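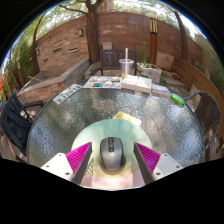
4.3 Working outside: the patio table as a desk

I have to admit that I didn't plan to write a section on patio tables. When we set up the home desk diaries in Fernach and Inberg I was thinking of kitchens, spare bedrooms and the odd dining room, and the coding sheet I drew up didn't even have a box for outdoors. Then April came, the weather turned, and the entries started coming in from balconies and back yards. Of the 761 diary entries that name a particular table, 54 name one that stands outside (Table 2), and I think those entries are some of the richest we got, so please bear with me while I spend a few pages on them.

First, the table itself. Most of the outdoor tables in our diaries were bought for eating and drinking at, and it shows. They are round, they are a bit low for typing, and a lot of them have glass tops. The glass is often the pebbled or rippled kind, which hides water spots nicely and gives you plenty of trouble if you want to write on a single sheet of paper. Gönül Güneş, who kept the longest diary of anyone in the Inberg group, writes that her pen "goes over the bumps like a bicycle," and that she gave up on loose paper by the second week and worked only in thick pads after that. Several other people did the same without remarking on it. I only noticed when I went back through the item lists and saw how the single sheets dropped away and the sketchbooks and notepads stayed.

Then there is the mouse. Anyone who has tried an ordinary optical mouse on clear or patterned glass knows what happens: the pointer sticks, or jumps, or wanders off by itself. (Some newer models cope with it, but most people in the study used whatever they had.) Indoors, the mouse pad is a matter of taste, and plenty of our participants did without one. Outdoors on glass, the pad becomes the desk, or at least the only bit of it that counts for pointing at things. I like the wording in Hatice Bilgin's diary very much here — she calls her pad "the island" and talks about the rest of the table as if it were water, fine for floating things on but no place to work.

The padded kind with a raised wrist rest turned up more often outside than I would have guessed. My co-coder Tuncay Ağca thinks it has to do with table height, and he may be right. The lip of a patio table tends to hit the forearm in an awkward place, and a soft ridge under the wrist takes some of that away. I'd add that a pad with a bit of weight and grip stays where you put it when the wind gets up! A thin cloth one doesn't, as two of our diarists found out in the same afternoon. 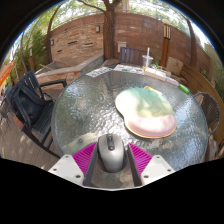
Figure 3. Round patio table with a rippled glass top. The mouse and its pad are apart; the pad, with a raised wrist rest, lies partly in dappled shade, and small items line the far edge.

Figure 3 gives a good idea of the kind of surface I mean. Look at the glints on the glass, and at how the sun falls on the pink wrist rest while the cream and teal part of the pad is dappled with shade. Light is the thing people complained of most in the outdoor entries, well ahead of insects and neighbors. It comes down from the sky and then comes up again from the table, and people dealt with it by moving things around: the chair first, then the screen if there was one, and then the whole layout, a quarter turn at a time. A round table makes this easy, I should say. There's no front to it, so you can follow the shade all day and never be sitting at the wrong side.

What a round table doesn't have is corners, and I hadn't appreciated how much work corners do until I read these diaries. On a rectangular desk the corners are where the slow stuff lives, the cup and the tape and the book you might need later. On a round one all of that has to go somewhere else, and the place it goes is the far rim. We coded this as "rim parking" (the name is Tuncay's and I've never managed to think of a better one). Things get pushed away from the body until they are just about to be a worry, and there they stop, in a curved row. Pads, pens, paints and drinks all end up in it together, whether or not they have anything to do with each other.

Nurhan Şimşekoğlu's diary has the nicest run of entries on this. She shares her table with her sister Şengül, who paints, and neither of them ever clears it for the other. The mouse, the pad and the sticky notes hold the near part and the middle, the painting things hold the far side, and when they swap over, the person sitting down just takes the opposite chair! The rim row for one is the work area for the other. I asked both of them in the follow-up interview whether they had agreed on this, and they looked at me as if I'd asked whether they had agreed on which way to open the door.

A word on drinks, which I'll come back to in Section 5. Indoors, our participants mostly used mugs. Outdoors there was a clear shift to cups with lids, and the reasons given were wasps, leaves and elbows, in that order. The cup nearly always went to the rim, behind the paper items if there were any. I'd have put it to one side myself, well away from anything I cared about, but I was outvoted by the data.

Finally, the question of bringing things in. None of this furniture has drawers, so the whole desk has to be carried out and carried back, and the diaries show people getting better at it. Trays appear, then a shallow box, then in one Fernach household a dish rack with the sketchbooks standing in the plate slots. The mouse pad is usually the last item in, and twice it was left out overnight. Both pads were back on the table within the week, one of them after a morning on the radiator.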